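FOR RELEASE February 1, 2021

Trurkent Publishes Plain-Language Rules for Working Beside Two-Armed Robots

Handling guide runs 284 pages shorter than the draft, and staff have been seen reading it

Trurkent today released the Riten Practice Guide, a free set of working rules for people who share a table with a robot. The first draft ran to 288 pages and included a glossary of the word "near." The published version is 4 pages long. The glossary did not survive.

The guide covers bench-top handling of household goods: bottles, boxes, bags and the other things that behave well in a drawing and badly on a table. It was written with the integration firm Asow and tried out in January at benches where the work was already going on.
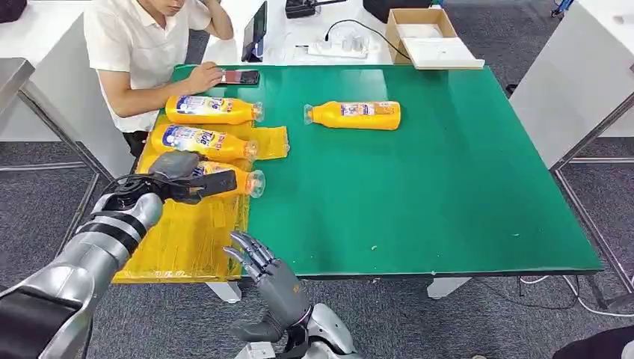
"Most safety documents are written for a robot behind a fence and a person with nothing else on his mind," said Radomír Brabec, who led the drafting at Trurkent. "We have met people. They sit down, they lean on things, they have phones. A rule that needs everyone to stand at attention for eight hours will last until lunch."

The main rules are short. Before an arm moves, the operator says so out loud, in words, and waits for an answer. A nod does not count, and neither does a grunt, although the point was debated. Anyone seated within reach of an arm must be known to the operator and must be able to name the nearest stop button without turning to look for it. Loose sheeting under the goods is treated as part of the load, and gets checked between runs. Cables on the floor are to be routed or covered before the shift starts, a rule that drew 3 written objections, all from the same desk.

A separate section deals with mixed hands. Where one arm ends in a two-finger gripper and the other in a jointed hand, each gets its own grip force limit and its own test record. Early readers asked whether one record could serve for both. It could not.
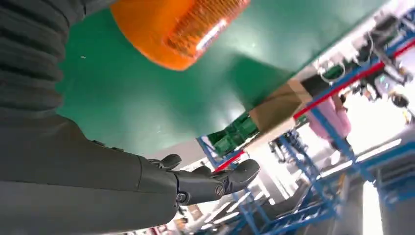 Jointed hand with the palm turned up, beside the green work surface.

"People will write pages on the arm and one line on the fingers," said Toshiko Matsuda, who reviewed the guide for Asow. "The fingers are the part that touches things. I sent that comment back on every draft, and in the end they gave me a section so I would stop."

Printed copies are being sent to 2,000 workplaces, starting this month. The guide may be copied, posted on walls and corrected in pen. Corrections should be mailed to the Riten desk at Trurkent, where they will be read by Mr. Brabec, who has asked that they be kept to one page.

A Bajpai edition, with larger type and a section on night shifts, is in preparation.

Media contact: Riten desk, Trurkent press office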